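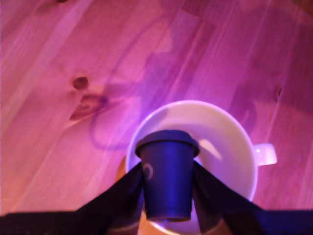 4.3 Setting up the perception and grasp pipeline

This section covers the Govside control software from first camera check to first supervised place. It assumes that the controller has been installed as set out in section 4.1 and that the arm has been homed. Allow one session for the whole procedure. Do not split steps 4 to 9 across a restart, as the working transform is held in memory until it is saved.

The software has three parts:

Lurkby: object detection and pose estimation.
Hutapea: grasp selection and motion planning.
Wirnden: logging, playback and parameter editing.

All three must be running before the arm is enabled. The status line in Wirnden shows each part by name. If a part is missing, start it from the Services tab and wait for the line to refresh.

CAUTION: Keep hands and loose clothing out of the arm's reach whenever the enable state is ON, including while a plan is being computed. The arm may move as soon as a plan is accepted.

4.3.1 Camera check

1. Open Lurkby and select the wrist stream, then the fixed stream. Check that both update.

2. Set exposure to Manual. Automatic exposure shifts as the gripper comes close to a pale object and can upset the mask along the rim.

3. Set white balance to Fixed. Under coloured room lighting, capture a new background sample with the lamps as they will be during the task. A sample taken in daylight must not be reused in the evening.

Note: Lurkby weights shape above colour by default. Under strong pink or violet light, leave this setting alone. Raising the colour weight makes dark objects merge with their own shadows.

4. Run Calibrate > Hand-eye. The routine visits 7 poses. Reject the result if the residual shown is marked in red, and run it again.

5. Press Save transform. The file name is added to the session header.

4.3.2 Defining the task area

6. In the Scene tab, draw the table plane. Knots and strong grain in a wooden top may be picked up as small objects. Set Minimum height to 3 mm to remove them.

7. Mark everything that is not part of the task as Fixed obstacle. Use a box for bottles and jars. Clear bottles often return a poor depth reading, so draw the box by hand and do not rely on Fit to points.

8. For a basket with a tall handle, use two boxes: one for the body, one for the handle. A single box covering both blocks a large part of the space above the table and leads to needless detours.

9. Select the target object and confirm the handle direction. In the set-up used for this section, the target is a white mug with its handle to the right as seen from the fixed camera, and the approach is from the upper left. 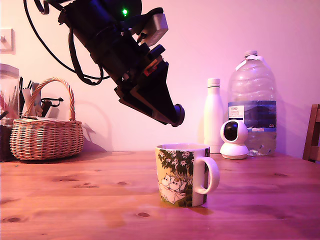

4.3.3 Planning the grasp and place

10. In Hutapea, choose the object to be lifted and press Propose. Candidates are listed by score. For a lidded cup, choose one that closes on the body just below the lid. Do not accept a grasp on the lid itself.

11. Check the preview for contact between the fingers and the rim of the target. Where the fingers overlap the rim in the wrist view, compare with the fixed view before deciding. The wrist view alone gives a poor sense of height.

12. Set Cable allowance to Wide. The planner treats the cable loop as a swept volume and will refuse wrist turns that would pull it tight.

13. Press Plan. A typical search ends after around 2,785 nodes. If it reaches the limit of 3,893, Hutapea stops and reports NO PATH. Move the nearest obstacle or loosen the approach angle, then plan again. Do not raise the limit.

14. Set Speed to Low and press Step. Each press runs one segment and then waits. Use Step for the first run of any new plan.

15. At the hover point above the target, compare the estimated and commanded positions in Wirnden. If they differ by more than the tolerance shown, press Hold, then Retreat, and repeat from step 4.

CAUTION: Hold stops motion but leaves the gripper closed. Release opens it at once, at whatever height it happens to be.

16. Once the plan has run through in Step mode, press Store plan. Stored plans are tied to the saved transform and are greyed out if a new calibration is loaded.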